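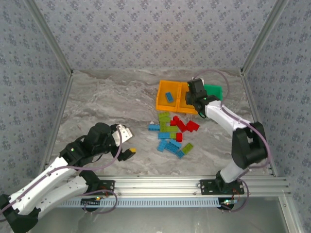 July
By Jui-lin Tsang

The public argument over household and shop-floor robots has settled into two camps, and neither is of much help to the people who have to make decisions. One camp holds that general-purpose machines will be folding laundry and stocking shelves in ordinary homes and stores within a short time. The other holds that the entire field is a series of staged videos. Those of us who are asked each year to advise on equipment budgets, training programs and workplace rules need a more exact answer than either.

My own answer is that machines can now do pieces of many chores, can do a small number of chores from start to finish under supervision, and cannot yet be given responsibility for any chore that takes place among people and their belongings. The last of these should govern policy for the present. I set out the grounds for that view below, along with what I think ought to be measured before it is revised.

Consider a task that most five-year-olds are asked to perform before dinner: picking up building bricks and putting them away. Two robot arms, a divided tray, and a loose pile of bricks in a few colors are enough to pose most of the hard questions in the field. A gripper must come down on one brick without shoving its neighbors. It must close on the brick in a way that holds. The arms must stay out of each other's path while working over the same small area of floor. If the bricks are to be sorted, something must decide which goes where, and must decide again when a brick lands badly.

A task of this kind has been made easier in ways that a casual viewer may overlook. Arms bolted to a rail do not need to travel, and so do not need to know where they are. Walls close off the area, and nothing wanders into it. The objects are rigid and light, and they come in strong, plain colors. These are sound choices for research. They are also the conditions that a family room or a stockroom does not supply. The distance between the two settings is the proper subject of any honest forecast.

I had occasion last year to sit on a review panel in Kirkport that considered a trial at Proltlow, a regional distributor of hardware and craft supplies. The firm had installed a two-arm station, sold under the name Pan by the supplier Wostix, to put small mixed returns back into bins. Returns work is dull and hard to staff. It is also a fair stand-in for tidying, in that the machine cannot know ahead of time what will be in front of it.

The trial ran for 31 working days. The station handled plain boxed goods well, and the staff who worked alongside it were, on the whole, glad to be relieved of them. Loose goods were another matter. Over the length of the trial, the station stopped and called for a person 51 times on loose goods alone, and the log shows that eight of those calls concerned the same kind of item, a flat packet of picture hooks that lay too close to the bottom of the tote for the fingers to get under. A new employee would have met that packet once, slid it to the side wall with a fingertip, and never thought of it again.

The panel was divided on what to make of this. Some members regarded 51 stops as a mark of failure. I did not, and I do not now. A machine that stops and asks is behaving properly. I was much more concerned by four cases in which the station did not stop. In each, an item was placed in the wrong bin and logged as complete, and the error was found later by a person looking for something else. The supplier's summary recorded these as finished work. By the definition then in use, the summary was correct.

That definition deserves more attention than it receives. What counts as done? In a laboratory, an attempt is commonly scored by whether the object ended in the target area. In a home or a shop, the chore includes a good deal that is never written down. The person who clears the floor of toys also looks under the couch, sets aside the piece that is broken, notices that one of the pieces belongs to a different set, and leaves the half-built castle alone because a child has plans for it. Remove those parts and what remains is the moving of objects. Moving objects is useful. It should be bought and sold under that name.

I would urge three changes on any institution that pays for these systems or permits their use. The first concerns reporting. Every trial should state how many times a person stepped in, how long the person stayed, and how many errors were found after the machine had reported success. The last figure is the most costly to collect, and it is missing from nearly every report that has reached my desk. Without it a buyer cannot tell a careful machine from a careless one.

The second concerns the preparation of the space. At Proltlow, staff spent part of each morning turning totes so that labels faced a certain way, taking out goods known to cause trouble, and wiping the trays to cut down on glare. None of this appeared in the labor figures. It was real work, performed by people on an hourly wage, and it existed only because the station did. A household that must put its dishes in a certain order before a machine can wash them has taken on a new chore, and whoever does it should be counted.

The third concerns who is held to account. When a clerk puts a sharp tool in a bin of soft goods, there is a supervisor, a record and a conversation. When a station does the same, the question passes from the site to the supplier and from the supplier to the terms of service. This is no way to run a floor. A named person at the site should own each machine's output, with the authority to switch it off and no penalty for using that authority.

The strongest objection to my position is that it would have been sound at any point in the past and will go on sounding sound until the day it is wrong. Progress in this field has been quick in recent years. Arms and grippers cost less than they did, and methods by which machines learn from human demonstration have made it possible to teach tasks that were once programmed step by step, at great expense, by specialists. A body that waits for perfect evidence may leave its workers to the dullest and most tiring parts of the job for longer than necessary. I take this seriously. I supported the extension of the Proltlow trial, and I would do so again.

Yet the objection assumes that skill at the piece turns into skill at the whole simply through more of the same. It may. The record to date does not settle the point. Grasping a brick and placing it in a tray is a matter of seconds. Tidying a room is a matter of many such acts in sequence, each begun in whatever state the last one left behind, and small errors travel forward. A dropped object rolls somewhere. A drawer left open becomes an obstacle. People correct for these things so readily that we seldom notice we are doing so, and for that reason we tend to leave them out when we describe the job to an engineer.

There is also the matter of the second hand. Much household work is done with two: one to steady, one to act. A pair of arms at a single station is a reasonable step toward such work, and I would like to see more public money go there. But two arms over one pile may simply be two workers dividing a job. Whether they can hold a bag open and fill it, or keep a jar still while the lid comes off, is a separate question, and applicants for funds should be asked to say which of the two they propose to study.

As for the home, I would at present advise against any rule or subsidy that treats a robot as a replacement for a paid aide, in whole or in part. The aide's hours include lifting, washing and clearing, and they also include judgment about the person being cared for. Agencies under pressure to save will be tempted to price the first and forget the second. A machine that picks up what has fallen on the floor could be a true comfort to someone who cannot bend down, and should be welcomed on those terms, at that person's request.

The Kirkport panel meets again when the extended trial closes. I have asked that the misplaced items be reported separately from the stops, and that the morning preparation be timed by someone other than the supplier. Wostix has agreed to the first request and is considering the second.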